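Home | Manual | Data Collection | Contact

4. Preparing a Wonel Trial

4.1 Clear the white tabletop and place the test object.

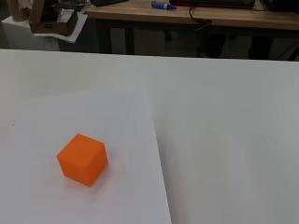

4.2 Set the trial counter to 1254. Each set contains 47 trials under the Asumero method.

CAUTION: Keep hands off the table while the arm is powered.

4.3 Check the overhead view before starting.

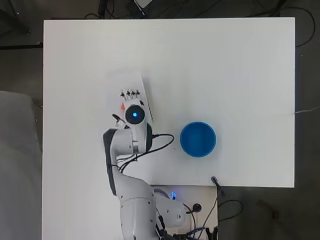 Figure 4-2. Head view with arm and blue bowl.

4.4 For cluttered trials, add the book stack and repeat step 4.3.
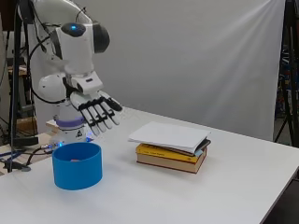

Figure 4-3. Side view with hand, blue container and book stack.

NOTE: Report skipped trials to Edin Kovačević.

Kanden Manual Office | Back to top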